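Laskowska House – House Meeting Minutes
August 13, 2025
Posted under: House Notes, Minutes

Present: everyone from the ground floor, everyone from the middle floor, and most of the top floor. Apologies from the back bedroom, who was at work, and from the attic, who sent a message saying "whatever you all decide about the baskets is fine." I'm writing that down so it can be quoted back later.

It was my turn to take the minutes again. If I got something wrong, write it on the sheet on the fridge and I'll fix it before the next one.

1. Last meeting's minutes

Read and agreed, with one change. Under "hallway" I had put that the shoe rack would move to the left of the door. It should say right. The rack is already on the right, so no harm done, but the ground floor wanted it corrected and now it is.

2. Things left over from last time

The bathroom blind is fixed. Lanico sent someone and the job took less time than the emails did. The window on the landing still sticks. Lanico say it's on their list, and I'll write again at the end of the month.

The spare key is back on its hook. Please leave it there!

The outside light goes off too fast when you're trying to find your keys. The middle floor thinks there's a dial for it inside the meter cupboard and will have a look. If there isn't, I'll add it to the Lanico email along with the window.

3. Baskets and cloths

The big item of the evening, and we spent a good 40 minutes on it, so settle in.

Some background for the people who moved in after April. We used to keep all the cleaning cloths in the drawer under the kettle. They got mixed up in there with the dish towels, the oven mitts and that ball of string, and you could never be sure if what you had in your hand had last been used on a plate or on the bathroom floor. So in April we agreed to try baskets. The light gray plastic ones with the slots were the favorites. You can see what's in them from the side, air gets through, and the handle folds over so you can carry one around the house while you clean.
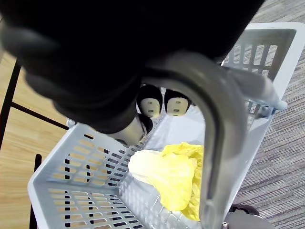

Photo: Laskowska House / House Notes

Everyone likes the handle. It's thick enough that it doesn't dig into your hand, and the hinge at the side hasn't given any trouble. The middle floor did say that when it's standing up it gets in the way if you're reaching in for something small at the bottom. Fold it down first, was the advice from across the table, and then we had a long side conversation about which way it's supposed to fold. I've left that out.

The real argument was about color. The top floor wants a proper system: yellow for the kitchen, blue for the bathrooms, white for windows and mirrors, and old gray rags for anything you wouldn't want to talk about at dinner. The ground floor said we had a system like that once already and it lasted until the first wash, when everything went in together and came out whatever color it liked. Both sides had a point, I thought, and I said so, which pleased neither of them.

After a lot of back and forth we agreed to start with yellow only. Yellow is kitchen. If it's yellow and it's soft and it's been used to wipe something, it lives in the kitchen basket and it doesn't go upstairs for any reason. The other colors can wait until we've shown we can manage one.

Also agreed: folding. The top floor folds. The ground floor drops things in and walks away. I'm a dropper myself and felt a bit judged during this part, but the case for folding is that a bunched-up cloth stays damp in the middle and starts to smell, slots or no slots. The case against is that life is short. We settled on this: used cloths can go in crumpled on their way to the wash, clean ones get folded in half and laid flat. Folded in half is enough. There was talk of thirds and I'd like it on record that thirds were rejected.

Next came where the baskets stand. They've been drifting. One spent most of last week in the hallway and somebody walked into it in the dark with a tray (soup, sadly). The kitchen basket goes under the window next to the recycling. The upstairs one goes on the landing against the wall, well clear of the top stair. If you take a basket into your room or the living room while you're tidying, that's fine, but it goes home afterward.

A few people asked about putting baskets on the carpet at all. The worry is damp. Anything wet in a basket with a slotted bottom will drip straight through, and the gray carpet takes a long time to dry and shows a mark while it's doing it. Dry things only when the basket's on carpet, then. Wring it out over the sink, hang it on the rail, and move it to the basket when it's dry. There's an old tray behind the washing machine if you really must. 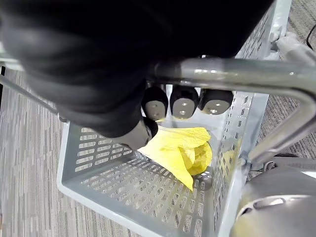 The ground floor also brought up all the things that end up in there and aren't cloths. Since the last clear-out the kitchen basket has been home to a shower cap, a single rubber glove, a rain poncho and a packet of birthday candles. The rule from now on is that if it isn't for cleaning it comes out, and it goes on the shelf by the back door, and if it's still on the shelf by the next meeting it goes in the charity bag. The poncho has been claimed. The glove has not, so if you own the other one, please come forward.

We looked at getting more baskets too. The top floor had been browsing and found a taller one made by Rinis, with a lid. It looked good, but a lid rather defeats the airing part, and it was pricier than anyone felt like paying for something that holds rags. We'll stay with the same kind we have and get 2 more, one for clothespins and one for the top floor bathroom. Money from the jar.

Agreed: yellow stays in the kitchen; clean cloths folded in half; dry things only on the carpet; 2 more baskets. The top floor will buy them and leave the receipt in the jar.

4. The jar

Since we were on the subject. There was 106 in the jar when it was counted before the meeting, which is better than I expected after the summer we've had with the dishwasher. Dishwasher salt, trash bags and dish soap come out of it as usual. Light bulbs come out of it if they're for shared rooms. Your own desk lamp is your own business.

The middle floor asked if coffee could come out of the jar. It was pointed out that half the house drinks tea. Could tea come out of the jar as well, then? This went on for a bit. Left for next time.

5. Washing machine

Please, please empty it when it finishes. I know, I'm guilty as well. We talked about a sign-up sheet and no one wanted one, so the rule is simply that if a load has finished and you need the machine, you can take the other person's things out and put them in the big laundry bag on the hook. Kindly. Don't drop socks behind the machine, it's a terrible job getting them out again.

Cloths get washed on the hot setting and by themselves. Whoever fills the basket to the top is the one who washes it – there was some laughter at this, as it obviously means the basket will stay one cloth short of full forever. We'll see how it goes. No fabric softener with the cloths either. The top floor says it makes them slide around on the counter without picking anything up, and after last week I agree.

6. Living room

The carpet in there wants a proper clean. Sima, the dry cleaner's on the corner, rents out a carpet machine by the day, and the ground floor is going to ask what it costs and whether we need to bring it back the same evening. We'd need everything off the floor first, and that includes the cables, the plants, the magazines and the weights. If the weights are yours, you're carrying them.

The middle floor suggested lifting the sofa onto blocks while we're at it. We don't own blocks. Someone knows someone with blocks.

The bookshelf is getting too full again, and things are being laid flat on top of the rows. Take home anything that's yours by the end of the month. Board games stay. The one with the missing pieces stays too, after a short and surprisingly emotional discussion.

7. Fridge

Shelves are going well. The bottom drawer is not. Whatever is in the blue tub, its owner has until the weekend.

The door shelf is shared, so anything in the door can be used by anybody. If you don't want your good mustard eaten, don't keep it in the door. I've had this explained to me more than once now.

8. Anything else

Bikes: there are 4 in the hall and room for maybe three if we're all going to get past without turning sideways. The middle floor will move one to the shed once the shed has been cleared. The shed clearing has no date yet.

Music after ten: fine in headphones, fine low, not fine through the floor.

The attic's plant on the stairs is getting very big and very lovely and it needs to go somewhere else before it has someone's eye out. I said I'd pass that on and this is me doing it.

The back door needs a good pull until it clicks. Pull it, listen for the click, then turn the key.

Who's doing what before next time

Top floor: buy the baskets, receipt in the jar.
Ground floor: ask Sima about the carpet machine.
Middle floor: look for the dial in the meter cupboard, move one bike when possible.
Me: write to Lanico about the landing window, and take last month's sheet off the fridge.
Everybody: check the shelf by the back door for your stuff.

Next meeting will be at the kitchen table again, same time, and it's the middle floor's turn to bring something to eat. The top floor has asked for the lemon cake.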